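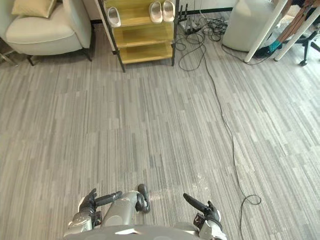 The third work package of the Stedura project concerns the tidying of small objects in a furnished room, and in this period we worked mainly on shoes and slippers. The work was done in our test room at Llanos. The task starts with the robot in the carpeted open area, with its arms folded low in the driving position, and it must go to the shoe rack and put right whatever it finds there. The white slippers on the top shelf are a typical starting state: two stand together as a pair and one lies alone to the left, so the robot must decide to which place the single one belongs. The floor on the way is also part of the problem, in particular the long black cable that runs out from the router and lies across the carpet. We have to report one failure connected with this cable and one connected with the wireless link, and both are treated in the sections below before the normal results.

Report to the Vomham Fund
Date of report: Jan 8, 2025
Status of work package 3: delayed, no change of scope requested

1. What happened

During a run in the afternoon the robot was driving toward the rack at low speed under a command from the planning computer. The wireless connection was lost. In such a case the base must stop by itself, and we had written this in the safety plan which you received in June. The base did not stop. It kept the last speed it had been given and continued for five seconds until the operator pressed the emergency stop.

In these seconds the front wheel went over a cable on the floor and the cable was taken into the gap between the wheel and its cover. The robot turned a little to the left and its left hand touched the armrest of the armchair. The arm was folded, so the force was small. No person was hurt. The operator was sitting at the table and was not in the path of the robot. The cover of the wheel was broken, one finger joint of the left hand was bent, and the cable had to be replaced. The chair has no damage.

2. Why it happened

We found two separate causes.

The first is in our own software. The stop function waits for a signal that comes regularly from the planning computer. After an update, a small program on the robot began to repeat the last message when no new message was coming. It was made for smoother arm movement, and for the arms it works well. But the base was listening to the same channel, so from its point of view the signal was never missing. We tested the stop function before the update and we did not test it again after. This was our mistake and it should have been found in the office, without the robot.

The second cause is the detection of low objects. The floor sensor of the base was set to ignore everything lower than 20 mm. We chose this value because the joints between the carpet tiles gave many false stops in the first weeks. A cable is lower than this and it was therefore ignored. The head camera can see a black cable on the gray carpet quite clearly, but the picture of the head camera was used only for finding the shoes and the furniture and had no influence on the driving.

We do not know with certainty why the connection was lost. The log of the router shows only that the robot disappeared and came back later. We changed the radio channel and it has not happened again, but I do not want to write that it is solved.

3. What we changed

The base now has its own channel and its own timer. The timer runs on the controller of the motors and cannot be fed by the program on the robot. When the signal is missing, the power of the wheels is cut. We tested this by switching off the router, by pulling out the network adapter of the planning computer and by stopping the planning program, each at low and at full driving speed. The base stopped in all these tests.

The head camera is now also used for driving. When a long thin object is found on the floor, the area near it is closed for the wheels and the planner must go another way. If there is no other way the robot waits and asks the operator. It is slow, and it sometimes takes a dark line in the carpet pattern for a cable. We accept this for the moment.

We discussed if all cables should be removed from the room. The ones of the power strip will be put in a channel along the wall. We prefer to keep one cable across the floor for the tests, without power, because homes have cables on the floor and the method must be able to deal with them.

A test of the stop function is now required after every software update, and the result is written in the log book before the wheels are enabled.

4. Results of the period

Until the failure we completed 517 runs of the slipper task. The data are complete and can be used, except for the last run. The placing of a single slipper next to its partner works well when the opening points to the front of the shelf. When the slipper lies on its side, the hand often closes on the thick sole and loses it. Work on this point was interrupted by the repair.

The lower shelves of the rack were not used yet. The robot has to bend more to reach them, and we will start with it only when the arm is repaired and checked.

5. Cost and schedule

The repair of the hand and the wheel cover by Urkley costs 3000 dollars. We can pay it from the maintenance line and we ask for no additional money. The hand is still with Urkley, and they did not yet confirm a day for the return. Until then we run the robot with the right arm only and with the reduced driving speed.

The delivery of the work package 3 data set will be late by one month. Work package 4 does not depend on it and can begin as planned. The full log of the failure and the test records of the new timer can be sent to your office on request.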